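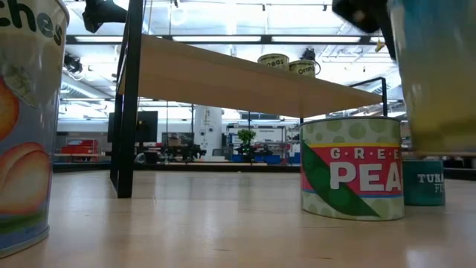 Saturday, bench notes: sourdough starter and the rye question

Came in at 7 in the morning to feed everything before the heat got going, and I'm writing this up while the kettle does its thing, so forgive the wandering. Kyung-tae, if you're reading this on Monday, the short version is at the end of the second section, but I'd love it if you read the whole business, as I've been chewing on it all week with no one to chew at.

Where we left off: two jars of starter, both from the same mother, both kept on the upper shelf by the window. Jar Edent gets plain white bread flour. Jar Muto gets half white and half whole rye. (I still like that we name them. Enriquez was the one that went pink in the winter and had to be thrown out, rest in peace, and I have not reused the name.) Each one is fed 100 grams of flour and 100 grams of water, with a spoonful of the old starter held back. I had been eyeballing the spoonful, which I now regret, and from today it goes on the scale like everything else.

Edent this morning: domed on top, bubbles all the way down the glass, smell of yogurt and a little green apple. Rubber band was at the starting line and the starter was well above double. Lovely. I could have baked with it on the spot and was very tempted.

Muto this morning: already collapsed. There was a tide mark high on the glass where it had been, and the surface was flat with a wrinkled look, and the smell was sharp, closer to nail polish than to fruit. So it had gone up and come down again while I was asleep, and I missed the peak for the third feeding running. Rye is so quick in this weather! I knew that in a general sort of way from baking at home, but it's another matter to watch it sprint past its brother on the same shelf with the same water.

What I did about it

Stirred Muto down, weighed out 20 grams, and fed it with the water straight from the cold tap instead of leaving the jug out to warm. Then I moved it to the floor of the pantry, where it's noticeably cooler on the ankles. Marked the glass with tape as well as the band, as the band slid last time and I spent a whole afternoon being proud of a rise that hadn't happened.

Edent got its usual feed and went back to the window. I want one of the pair left alone or we'll never know what changed.

Short version for Kyung-tae: please don't move Muto back to the shelf, however lonely it looks down there.
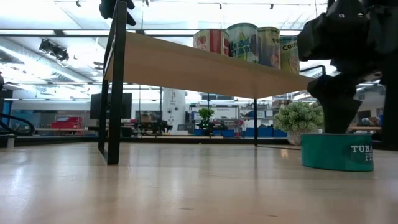

I also want to put down what Marietjie Maluleke told me on the phone on Thursday evening, before I lose it. She baked rye loaves for years before she retired, and her feeling is that we're keeping back too much old starter each time. The more you carry over, the faster the new flour gets eaten, and then you're left with a hungry, sour jar by breakfast. She would go down to 10 grams, or even less in the hot months, and make the mix stiffer too, with less water than flour, until it's more like a soft clay. A stiff starter is slower and milder, she says, and it forgives you if you oversleep. I asked her how stiff, and she said "until your spoon complains," which I have written on the lid.

I didn't change the water today. One thing at a time. I've ruined enough tests by getting excited and changing everything at once, and then standing there with a very good loaf and no idea how to make it again. The April notes are full of that. There's a page in there that just says "WONDERFUL CRUST" and then nothing, no flour, no times, no oven setting, and I'd give a lot to know what I did.

The loaf

Baked one small white loaf with yesterday's discard plus a spoon of Edent, mostly so as not to waste the oven. Mixed the night before, folded a few times before bed, shaped first thing, and rested in the cloth-lined basket while I wrote the first half of this. The flour was the last of the Zamine bag. It drinks less water than the one we had before it, and the dough was slack and wanted to run off in every direction when I turned it out. Next time hold back a splash of the water and add it only if the dough seems to want it.

Scored it once down the middle, a little too timidly. It opened up on one side only and leans like an old barn. Crust is good, dark at the ear, thin and crackly. Crumb is tighter near the bottom than I'd like, with a few big holes up under the top crust, and I think that's my shaping more than the starter. I was hurrying. The flavor is mild and milky with a little tang at the back. I've had two slices with butter and can report that the butter was excellent.

The rest is in the bread bin, cut side down. Help yourselves, but leave me the heel.

Things to do

Weigh the held-back starter every time, and write the number on the tape.

Look at Muto at noon and again at 2. If it has doubled by 2 it's still too fast, even on the pantry floor, and I'll go down to 10 grams at the evening feeding as Marietjie says.

Try the stiff mix in a third jar once Muto has settled down. It will need a name. Suggestions on the back page, please, and let's keep them kind.

Buy flour. Whole rye as well as white, and get the rye from the place with the fast turnover, because the last bag had a dusty, tired smell when I opened it.

Find the second thermometer. I had it by the sink on the day we were making the poolish and haven't laid eyes on it since.

Added later, 14:00. Muto is up by a bit more than half, still domed, smells of pears. So the cool floor is doing something, or the cold water is, and I've gone and changed two things at once after all that preaching. Tonight it gets room-temperature water and stays on the floor.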